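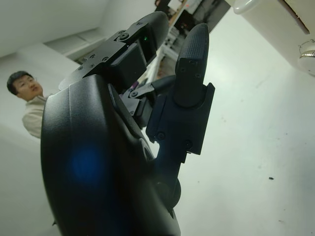
Giveaways and review copies: your questions

How do I enter a giveaway?
Leave a comment on the giveaway post and tell us the last book you abandoned. "None, I finish everything" is accepted but not believed.

Can I enter more than once?
Twice, if you also subscribe to the newsletter. Entering as your cat will get both of you removed.

Who picks the winner?
Nathalie Kowalchuk draws a name at 10 in the morning on the day after closing. She cannot be bribed – Carter Ross has tried cake.

How long do I have to reply if I win?
60 hours. After that we draw again and you may sulk in the comments.

Do you post abroad?
Paperbacks, yes. The Wirnora hardbacks weigh as much as a paving slab, so those stay in the UK.

Will you review my novel?
Send the first 2 chapters and a short blurb. We read everything except verse epics, following the events of July.

My parcel came without a bookmark.
Sorry. Write to Naomi Rugemalira, who has 11 left.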